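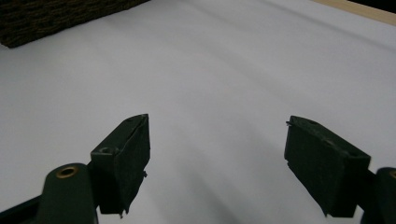 How to Cover a Table With White Paper (and Which of the Usual Advice to Skip)

Search for tips on papering a table and you will be told to iron the paper, mist it, tape every edge and buy a special cutter. I have tried most of that. Some of it helps a little, and some of it was clearly written by a person with a cutter to sell. What follows is the method I still use for craft nights, for sorting small parts, and for any job where I want a plain light surface and don't care to scrub the wood afterward.
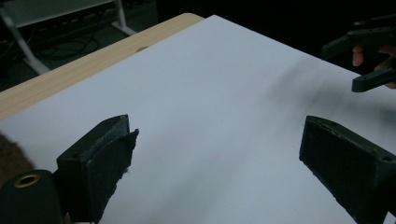

By Nanna Snorradóttir
Filed under: Tables and Work Surfaces
Last revised in September

What you need

White paper, in a roll or in large flat sheets
Low-tack tape, the kind painters use
Scissors, or a knife and a straightedge
A dry cloth
A table you have wiped and let dry

The cloth is the item people leave out, and it does more for the result than anything else on the list.

Choosing the paper

Most guides insist on a heavy roll. I'm not convinced. Heavy paper resists tearing, true, but it also remembers being rolled up, and it will try to go back to that shape for as long as you own it. A medium paper settles down sooner. If you can get flat sheets big enough for your table, buy those and ignore everything below about curl.

My roll is 30 inches wide and 100 feet long, sold under the name Drisutby, and it is fine. The label calls it "studio grade." I have no idea what that means and I doubt the label does either. Before buying any roll, unroll a bit and draw on it with a wet marker. If the ink goes straight through to your hand, it will go straight through to your table.

Avoid glossy paper. It looks smart in the store and then every lamp in the room turns up in it as a bright patch. Matte paper still shows shadows, and a large sheet under one lamp will look grayer on the far side than on the near side. You can't fix that with better paper, whatever the packaging claims. Move the lamp or live with it.

Do you have to cover the whole table?

No, and I usually don't. I let a strip of wood show along one side. It gives me somewhere to stand a mug, and I can see where the table ends, which matters more than you would think when everything in front of you is white. If you want full coverage, cut the paper long enough to fold over the edge and tape it underneath.

Laying it down

1. Wipe the table. A single crumb under the sheet will feel like a pebble once you start writing on top of it.

2. Cut the paper longer than you need. You can trim later. I have read advice to measure twice and cut to the exact size, and every time I followed it the sheet came out short at one corner.

3. Lay the sheet with the curl facing down, so the ends press against the table. Facing up, they rise and catch your sleeves.

4. Tape one end only, using 2 short pieces at the corners.

5. Go to the other end, pull gently, and smooth with the dry cloth from the middle out to the sides. Bare hands work, but they leave marks on white paper, even clean hands.

6. Tape the second end. Leave the long sides alone for now.

7. Wait a few minutes before deciding whether you have a problem. Paper shifts a little as it relaxes, and the ripple you are about to attack may go away without you.

8. Trim.

If you need two widths side by side, overlap them by a couple of inches and put the overlap away from where you'll be working. Butting the edges together looks neater in photos of other people's tables. On mine a gap opened within the hour and a needle went into it.

About ironing and misting

Ironing does flatten paper. It also takes a second table, a cool iron, a cloth between the two, and more patience than the job deserves. For a sheet I plan to throw out by 9 p.m. I don't see the point.

Misting is worse. The theory is that damp paper dries tight. It may do that if it is glued down on all sides, the way watercolor painters do it. Taped at the corners on a kitchen table, mine cockled, and it stayed cockled. Oddur Nørgaard wrote in after the first version of this page to say that misting works if you use distilled water. I tried it with distilled water. Same cockles.

About tape

Regular clear tape holds well and then takes the finish with it. Low-tack tape sometimes lets go on an oiled table. In that case run the tape around the underside, or set something with a bit of weight on each end. Test the tape somewhere hidden before you commit, especially on pale wood, where a shiny rectangle of missing finish is easy to spot.

There is a clip-on holder called the Gratetness that is supposed to replace tape altogether. I borrowed one. It grips the edge of a thin tabletop and refuses a thick one, and mine is thick.

Working on it

Keep soft and shaggy things off the sheet if you can: throws, fleece, anything that sheds. White paper shows every fiber. A lint roller picks them up but lifts the surface of cheaper paper too, so try a corner first.

For small parts, pencil a few loose zones on the paper and write in each one what belongs there. I was skeptical of this and now do it every time. Don't bother with a ruler.

If a spot gets dirty, patch it. Cut a piece larger than the stain and lay it on top. Replacing the whole sheet for one ring of coffee is a waste.

Taking it up

Peel the tape back low and slow, along the table instead of straight up. Fold the long sides in toward the middle so the scraps stay inside, then roll from one end. Check for screws and beads before it goes in the recycling. Paper with paint or glue on it generally isn't accepted, but local rules differ, so look yours up.

A sheet with only pencil on it can be turned over and used again. The tape corners will be torn, so start the new tape an inch farther in.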